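Wed 16 March

**To:** Natalie Nuttall, Hagedorn Fund
**From:** Nuno Vieira, Canstead High robotics club
**Re:** Second report on the shelf-picking project

Natalie, you asked for two pages and no adjectives. I can manage one of those.

## Where the money went

The grant was $3,213. We have spent $2,000 of it on the arm, the gripper and the wrist camera, and another $762 on spares, cables and a power supply to replace the one we bought in November, which I would rather not discuss. The rest is set aside for the trip to the Tomico meet, where the team is entered in the shelf event.

## Where the students are

The arm is called Datus. I was not consulted.

The job is to take packages off a low shelf and move them to a marked square, using only the wrist camera. Marleny Montoya runs the teaching sessions, in which a student guides the arm through the move and the software records it. The plan calls for 50 clean recordings per package type. The club's definition of "clean" has been rewritten twice, both times shortly after a bad afternoon.

Yhon Tello wrote the script that sorts the recordings. It throws out any where the arm stalls or the package leaves the camera's view. It threw out most of his own first batch, and he has been a good sport about it.

## What is going badly

Speed, mainly. Students like to move the arm fast, and the camera does not care for it. When they hurry, the package between the fingers smears into streaks and the shelf behind goes with it. The fingers themselves stay fairly sharp, so we do have excellent footage of our own gripper.
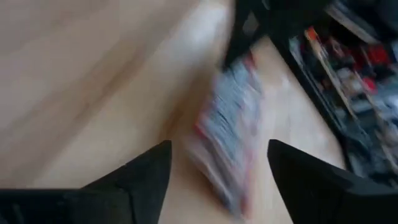 Elvira Ccori has proposed a speed limit during teaching, enforced in software and not by me shouting. It goes in next week. She would also like to try a shorter exposure, but that means more light over the work area, and the lamp we own belongs to the drama department until their show closes.

Glare is the other complaint. The pale wood throws back a bright patch, and Yhon's script sometimes takes an interest in it. We will try a matte mat first.

## Next

- Speed limit installed and tested (Elvira)
- First full set of recordings for flat packages (Marleny)
- Mat bought, receipt kept this time (me)

I'm not asking for more money in this report. You're welcome to visit any club afternoon, and Datus will hand you something if you stand very still.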